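# Nascombe N2 hand-held gripper pair

The Nascombe N2 is a pair of hand-held grippers for recording manipulation examples without a robot on site. An operator holds one unit in each hand and does the task directly. Each unit logs camera video, finger opening and handle pose to a single time base, and the recordings are exported as episodes for policy training.

Both units use the same two-finger linkage as the Nascombe arm-mounted gripper, so finger travel and contact geometry carry over. Pads are blue, textured and replaceable. Order code for a set of four pads is 824.

Typical work is household sorting: mixed small goods on a table, an open box to one side, one item per grasp. Soft packages, plush toys and thin sheets on cloth are all suitable. Items that lie flat should be approached with the fingers fully open and the pads level with the surface. 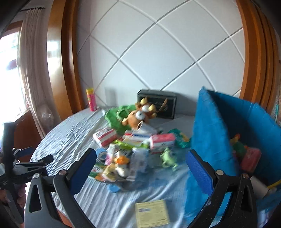 Brirkport, 26th July

Firmware 2 is now shipped on all new pairs. Changes affecting collection:

- Episode start and stop are set from either handle.
- Blurred frames are flagged on export and kept by default. Use the Statik viewer to remove them.
- Left and right streams are checked for drift at the end of each episode.

The reference sorting set supplied with the pair holds 1,566 episodes, recorded under the protocol written by Esperanza Dvorak. Objects are piled without a fixed layout - operators should not tidy the pile before starting. Curtains may be left open, but strong daylight behind the table reduces tracking quality and is noted in the episode record.

Internal storage is 500 GB per unit. Charging dock and Dmytriv carry case are sold separately.

Calibration and pad fitting questions: Pirmin Bachmann, Nascombe technical support.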